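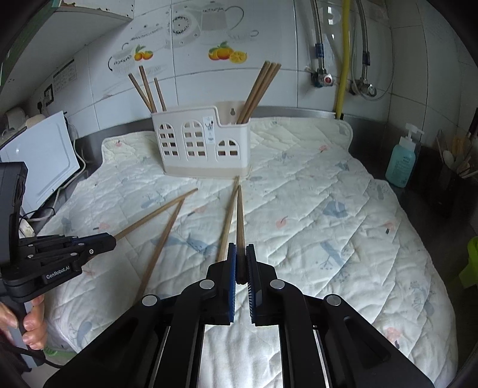 Which end of a chopstick goes up in the basket? The thick end, in most households, so that the narrow tips stand in the basket and the hand meets only the part meant for holding.

Chopstick basket

By the Ratska editors, December

A chopstick basket, also called a utensil basket, is a small upright container kept near the sink or stove, usually pierced with slots or latticework so that air can get in and water can find its way out. Plastic ones are common and weigh very little, and many have a hole in the back for hanging on a hook.
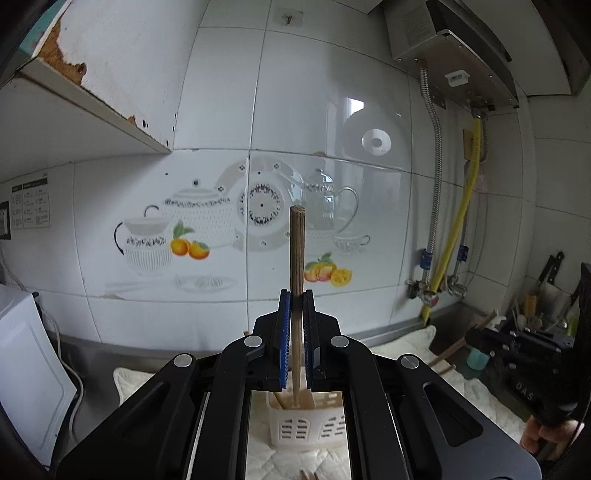
A reader in Vindstead writes that tips-down is all very well, but wooden tips left standing in a puddle go dark, and that a folded cloth underneath helps more than any slot. Wooden pairs do like a good airing, and mixed browns are best matched up by length before they go back.

Contact Ratska | © Ratska | Back to top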